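Contents Previous Next Glossary
Last updated: May

Chapter 5
Tables, Tops and the Grain of Wood

Most of us eat breakfast at a table every day of our lives and never once look at it, and I was no different until I spent a wet spring in the finishing room at Sellcombe. By the end of it I couldn't sit down in a café without running my palm along the top first! Grain is a kind of diary – the darker bands and the lighter streaks follow the way the tree grew, and the way the board was cut decides how much of that diary we get to read. A board cut one way shows plain, straight lines; cut another way, the same log gives you long, lazy waves.

In this chapter we'll take our time over three things: how grain is formed, how light falls across it, and how a top sits in its room. The Dvorak workshop notes, which we'll borrow from in section 3, suggest looking at a table from up to 20 different spots before deciding where it should stand.

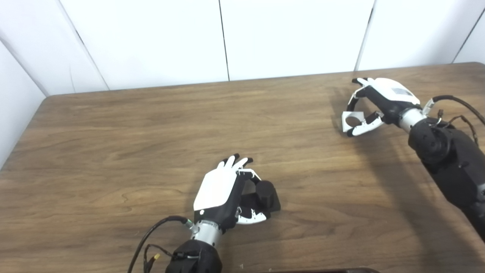
A pale wall is a great friend to brown wood, I've always felt, and a rounded corner is a kindness to anybody's hip. Keep both in mind as you read on, and if you have a table nearby, pull up a chair to it now and rest your hand on the top while we begin with the tree.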